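Zukus Forum > Software > Perception and Planning
Thread: Grasp point keeps landing on the bed instead of the cloth

kilovow_fan
OK so I've been banging on this since April and I need fresh eyes. I'm training a cloth pick-up policy from hand-held gripper demos. We have 3,259 episodes, mostly shirts and random squares of fabric on a bed or a cushion. The policy does great on towels and then goes completely dumb on anything dark and crumpled - it closes a couple of inches short and pinches bedding. I'm using the Drallotico tracker for the gripper pose and a pretty standard diffusion head. Loss looks fine, validation looks fine, rollouts look awful. Anybody seen this?

lintbrush
What does the wrist view look like at the moment of contact? If the jaws cover the cloth in most of your frames, the policy could be learning "close when I can't see anything anymore." Can you post one?

kilovow_fan
Sure, this one's pretty typical!

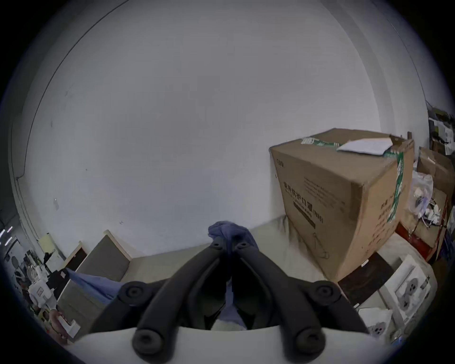 Wrist view, blue cloth in the jaws. Loader labels it "closed, holding."

The label comes from jaw width plus a threshold. I know, I know.

lintbrush
Yeah, I'd look hard at that threshold. Thin cloth between padded tips is going to read nearly the same as fully closed, so your "holding" and "closed on nothing" episodes could be one big mush. I had exactly this with pillowcases and I lost two weeks to it.

Also your lens is really wide. Did you undistort before training or are you feeding it raw?

kilovow_fan
Raw. I figured the network would sort it out, and for towels it did.

Darnell Iwasaki
I'm going to disagree with lintbrush a little. Label mush would give you bad lifts, sure, but the complaint is that it closes SHORT. It's a geometry problem, or a timing problem, and I'd bet on timing. If the images lag the tracker pose, every grasp gets learned in the wrong spot, and the offset follows whichever way your demonstrators tend to approach. Towels are big enough that you'd never notice.

Easy check: take 10 episodes, plot jaw width against the first frame where the tips visibly touch each other or the cloth, and see if there's a constant shift. Took me one coffee to do on our data.

lintbrush
Timing is worth checking, but a constant lag doesn't explain why dark stuff is worse than light stuff. Darnell, you say latency in every thread, lol

Darnell Iwasaki
Because it's latency in every thread! Dark cloth means the auto exposure may be stretching out, which means the effective timestamp moves. It fits fine.

mopbucket_852
Lurker here, I do planning and not learning so feel free to ignore me. Are you using only the wrist camera? We added a head view in the Blackwood stack and used it just for picking the approach, then let the wrist take over for the last bit. The wrist camera never gets a clean look at where the cloth ends and the bed starts.

kilovow_fan
We do record a head view, but I've only been using it for debugging. I ran the segmentation model on it after reading your post and found something kind of embarrassing. The cloth mask comes back with low confidence down at the bottom of the image, and the biggest "object of interest" is the big mask carton standing on the bed. It has high contrast print all over it, so of course the features light up there.

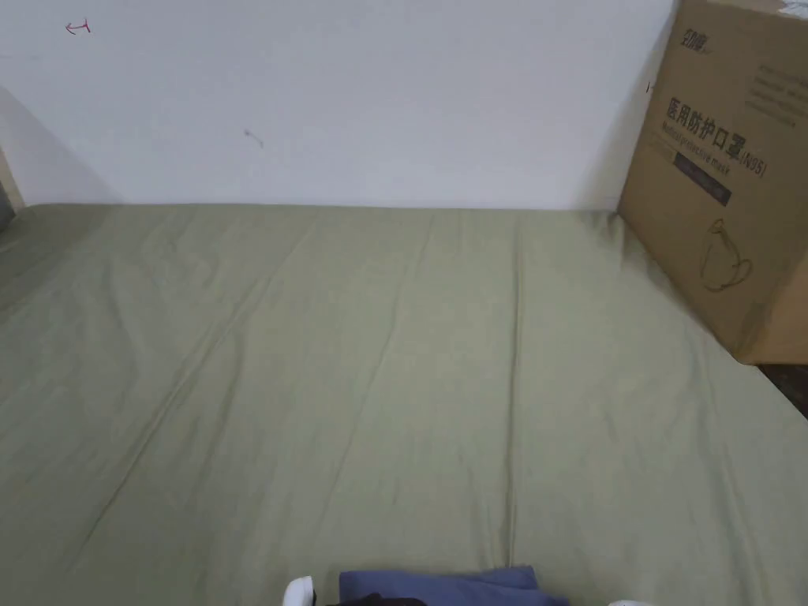 So now I'm wondering how much of my policy's attention goes to cardboard. I can random crop and blur the background, but I'm nervous about cropping when the cloth sits that low, because half my crops would throw away the only thing that matters. Has anyone tried a crop that's pinned to the gripper tips?

mopbucket_852
We do that! Project the tip position into the head image and crop a square around it, with a little jitter so it doesn't get lazy. You need decent extrinsics between the two cameras, though. Ours drift if somebody bumps the mount, so we recalibrate every morning at 9 before anything gets recorded.

lintbrush
+1 for the pinned crop. I would NOT blur though. We tried it and the policy got weirdly attached to the edge of the blur.

Darnell Iwasaki
Blur worked OK for us, your mileage may vary. But please do the lag plot first, it's cheap and the crop will be off too if the timestamps are.

kilovow_fan
OK, plotted it. There IS a lag, 2 frames, same in every episode I checked. Grumble grumble, Darnell. Fixing the offset in the loader got rid of part of the short closing in replay, but the plain closed vs. holding labels are still a mess on the thin fabrics, so lintbrush isn't off the hook either. I'm relabeling those by hand tonight and kicking off a run with the pinned crop. Will post the curves once it's done.

lintbrush
Post rollouts too, your curves looked fine the first time :)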